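Onstead-Textile : relevés d'étiquettes d'entretien (fiche du jeu de données)
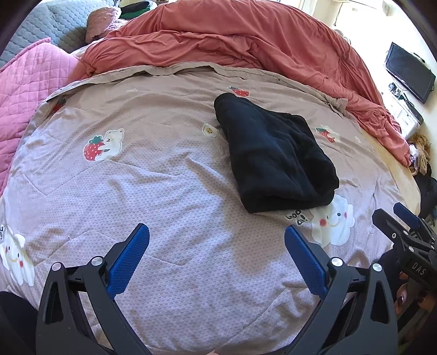 Mis en ligne par l'équipe Onstead, le 29 décembre 2023 – Lecture : 3 min

Résumé rapide

Jeu de données tabulaire. Étiquettes d'entretien de vêtements et de linge de maison, recopiées à la main puis normalisées. 178 fiches. Langue : français surtout, quelques étiquettes bilingues ou pire. Un seul fichier CSV, un dictionnaire des champs, un petit script de vérification. Pas de photos d'étiquettes dans le dépôt, seulement le texte et les symboles codés.

Pourquoi

On voulait comparer ce que disent les étiquettes pour des matières proches. Coton d'une housse de couette et coton d'un t-shirt : mêmes consignes ? Souvent non. Laine polaire : sèche-linge autorisé chez l'un, interdit chez l'autre. Aucune liste propre sous la main, donc on l'a faite.

Contenu du dépôt

etiquettes.csv : les fiches, une ligne par article
champs.txt : définition des colonnes
verif.py : contrôle des valeurs, à lancer avant toute contribution
CHANGELOG.txt : pas toujours à jour, désolé

Champs principaux

id : identifiant, jamais réutilisé même si la fiche est supprimée
type_article : vêtement, linge de lit, linge de toilette, autre
composition : texte de l'étiquette, tel quel
composition_norm : même chose, matières en minuscules, pourcentages séparés
lavage_max : température en degrés, vide si lavage machine interdit
essorage : normal, réduit, tres_reduit
sechage : tambour_normal, tambour_doux, interdit, non_precise
repassage : 0 à 3, selon le nombre de points du symbole (0 = interdit)
blanchiment : oui, non, sans_chlore
remarque : libre, fautes d'origine conservées

Séparateur point-virgule, encodage UTF-8, décimales à la virgule. Oui c'est pénible avec certains outils. On garde comme ça pour l'instant, trop de scripts en dépendent.

Collecte

Trois lots. Le lot Brolincombe d'abord, presque uniquement du linge de lit. Puis le lot Rizzi, vêtements du quotidien, beaucoup de polaire et de maille. Enfin Galtia, le plus mélangé, et le plus mal recopié. Relu en août, entièrement, mais il doit rester des coquilles.

Chaque fiche saisie par une personne, relue par une autre. En cas de désaccord : retour à l'étiquette. Étiquette illisible ou coupée : fiche écartée. On a essayé de deviner les symboles effacés au début, mauvaise idée, tout a été retiré en version 2.

Ce qu'on n'a pas fait

Pas de test de lavage. Le jeu dit ce que l'étiquette conseille, rien sur ce que devient le tissu après.
Pas de marque, pas de prix, pas de lieu d'achat.
Pas de pondération. Ce n'est pas un échantillon représentatif des armoires françaises, merci de ne pas l'utiliser comme tel.

Problèmes connus

Le symbole « séchage à plat » est rangé dans remarque faute de colonne. À corriger.
Certaines étiquettes donnent deux compositions (dessus / doublure, recto / verso). On ne garde que la première dans composition_norm, la seconde reste dans le texte brut.
« Laver séparément » et « laver avec des couleurs similaires » confondus dans une partie du lot Galtia. Tri en cours.
Polyester recyclé : compté comme polyester. Discutable.
Quelques doublons probables entre Rizzi et Galtia, même composition, même consignes, mais rien qui permette de trancher. Laissés en place.

Utilisation

Lire le CSV avec le bon séparateur, puis filtrer sur type_article. Attention aux cases vides : dans lavage_max, vide veut dire interdit, alors que dans repassage ça veut dire que le symbole manquait. Incohérent, on sait. Sera réglé en version 3, avec une valeur explicite partout.

Pour vérifier un fichier modifié : python verif.py etiquettes.csv. Le script affiche les lignes fautives et s'arrete là, il ne corrige rien.

Usages adaptés : exercices de nettoyage de données, petites statistiques sur les consignes, prototypes d'aide au tri du linge. Usages à éviter : conseils d'entretien automatiques sans relecture. Un lavage trop chaud sur de la laine, ça ne se rattrape pas.

Contribuer

Une fiche par proposition, de préférence. Recopier l'étiquette mot pour mot, accents compris, puis remplir les champs normalisés. Ne pas traduire. Si l'étiquette est en plusieurs langues, prendre le français, sinon la première qui vient. Indiquer le type d'article même si ça parait évident. Les fichiers passés par un tableur sont souvent refusés, les pourcentages y deviennent des dates.

Licence

Réutilisation libre avec mention « Onstead-Textile » et numéro de version. Prévenir en cas de redistribution modifiée, ça évite les versions fantômes.

À faire

Colonne séchage à plat
Cases vides
Tri Galtia
Mettre à jour le CHANGELOG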